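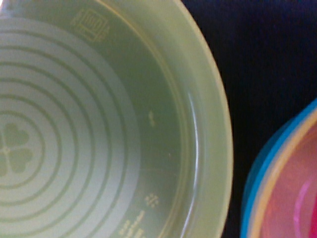
Gistberg 5-piece nesting bowl set — four months in

Short version: buy them if you bake bread or make a lot of salad, skip them if you mostly want something to microwave in. Longer version below, typing this while a dough rests so forgive me.

Got the set in July after my old glass ones finally went. Two chipped, one in the trash after a fight with the faucet. Glass is nice but heavy, and my wrists aren't what they were. Wanted plastic, wanted lids, wanted something under the price of a decent pan. Looked at the Wornen set too. More on that in a minute.

Weight. Great. The biggest one full of potato salad I can carry out to the yard with one arm and still get the screen door. Couldn't do that with the old one.

Size. Five bowls, and I use three of them. The smallest is an egg bowl basically. Second smallest I keep forgetting I own. The big one does a double batch of my sandwich loaf with room to rise, and that's what I bought it for so no complaints.

Lids. Hmm. They snap on fine when the bowl is cool. Put anything warm in and the lid gets floppy and pops up on one side, and then you go around pushing it down like a kid's toy. In the fridge it's fine once everything settles. The lid for the middle bowl was tight out of the box and still is, I run it under hot water first. My neighbor Nia Voyle has the same set and says hers is the big lid that sticks, so I guess it varies.

Staining. Tomato sauce, yes. Left chili in the second biggest one overnight and it came out orange at the waterline. Baking soda paste and a morning in the sun took most of it off. Turmeric I don't even try, that goes in steel. If you cook a lot of curry get steel and stop reading.

Dishwasher. Top rack only according to the leaflet and they mean it. I put the big one on the bottom once becuase it wouldn't fit up top. Rim has a slight wave now. Lid still goes on but you have to start at the right spot. My fault, docking nothing for it.

Microwave. The leaflet says reheating is OK, no high-fat foods. I did butter twice before I read that. No disaster but there's a rough patch in the small bowl that wasn't there before. So now I melt butter in a mug.

Mixing. This is where they beat the glass for me. Hand mixer doesn't make that awful noise. They do slide though, on a smooth counter they really slide. Damp dishcloth underneath, fixed. Wornen has a rubber foot on theirs and I'll admit that's a better idea. But the Wornen ones don't nest properly, they stack up like a tower and wouldn't fit in my cabinet. Sent them back. Refund took forever, different review.

Smell. A plasticky smell the first week. Washed them twice, left them open on the porch, gone after that. Onion hangs around a bit longer than it did in glass. Don't proof sweet dough in whatever you had onions in. Ask me how I know.

Measuring marks. There are some inside the biggest bowl and I don't trust them. Checked against my jug, 300 ml of water came up short of where it should have been. Fine for soup. For baking use a scale.

Customer service. Wrote to them about the tight lid. Got an answer from a Kerstin Lundgren the next morning, polite, offered a new lid, and it showed up in a padded envelope. Exactly as tight as the old one. Points for trying.

Price was fair when I bought them. They've gone up since, and at the new price I'd wait for a sale or see if the store sells the big bowl on its own. Mine does now, annoyingly.

Pros — light, quiet, nests small, big one is properly big
Cons — stains, slides, lids sulk when warm, marks are off

4 out of 5. Would be 4 and a half with a rubber foot. Will update if the wavy rim gets worse.

Edit: someone asked about the freezer. Stock froze fine in the middle one, didn't crack. Let it sit out 10 minutes before you try to get it out tho, dont bang it on the counter.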